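Subject: Re: [endale-singers] Warmups, and the November program
From: Valter Lindholm
To: the list
Date: 8/6/25

Hi all,

Sorry for the slow answer, Natnael, I've been up at Pulholm with my sister and the signal there comes and goes. I'm going to reply in pieces under your message and then wander off into my own stuff, so skip to wherever you like.

Natnael Woldemariam wrote:

> A few of us in the tenor row were talking after practice and we think
> the warmups have gotten too long. We start at seven, and by the time
> we open a folder it's nearly half past. I like the humming and the
> sirens, but do we need the whole set every week? Also, has anyone
> decided about the Birgate piece for November? It goes very high for
> us at the end and I'd like to know now so I can either practice it or
> complain about it properly.

OK, warmups first. I timed us last month and it was 33 minutes from the first hum to the first page, so you're not imagining it. Some of that is people coming in late and us going back to the beginning for them, which I think we should just stop doing. If you come in during the sirens, join the sirens! But I'd be sad to see the whole thing chopped. I'm a bass and I'm past sixty and my voice does not exist before that second round of lip trills. Andor is the same, he'll tell you so himself.

What I'd suggest is that we keep the humming, the trills and one of the five-note scales, and drop the tongue twisters unless we're singing something fast that week. The stretching people can do on their own in the hallway. When I sang with the old Plutgate group (this is going back a long way) we had a director who did ten minutes flat and then went straight into the slowest, softest piece on the program, and that piece was the rest of the warmup. It worked really well. You got your ears going at the same time as your throat, and the altos stopped chatting. No offense to any altos reading.

Now the Birgate piece. Yes, we're doing it, Jawad told me on the phone, and he's taking the whole thing down a step. So Natnael, your top note at the end becomes a G, and if that's still a squeeze the second tenors can hold the E underneath and you can mouth it with a noble expression. I tried the lower version at home and the basses have it worse now, to be fair. There's a low E on page six that I can get in the morning before coffee and at no other time of day. I may ask for that bar to be optional.

The order for November is still a bit loose. As far as I know we open with the two Swedish songs, then the Birgate, then the kids from Ibsa's group come on for the lullaby, and after the break it's all the folk arrangements. I'd swap the break and the lullaby, personally. Little kids backstage for that long get wild, and so do their parents. Ibsa, what do you think? You know them better than I do.

Tickets — the hall holds over 200, and last year we had the back rows empty because we started telling people so late. Could we get the posters out a month earlier this time? I'm happy to do the stores on my side of the river and the library. Printing cost us $800 for everything last time, programs included, and I'm sure that can come down if we skip the color insides. Everybody looks at the cover and then sits on it anyway.

One more thing and then I'll stop. Could people please write in pencil in the Endale folders? I've been going through the older ones at home, putting them back in number order, and folder 33 has three different sets of breath marks in blue pen, black pen and what I think is eyeliner. You can't rub any of it out. I've made clean copies of the worst pages but the paper is getting thin, and a couple of the Swedish songs are out of print now, so those are the only ones we have. If you've got a folder at home from the spring, bring it next time even if it's a mess.

Andor, you still have my pitch pipe. No rush, but I would like it back before November.

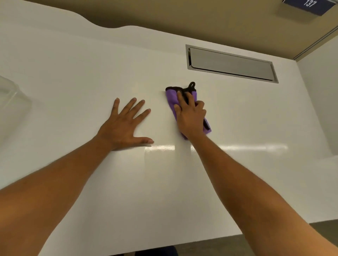
Oh, and I can give two people a ride to the next practice if they can be at the bridge by half past six. Write to me off the list so we don't fill everyone's inbox with it.

Valter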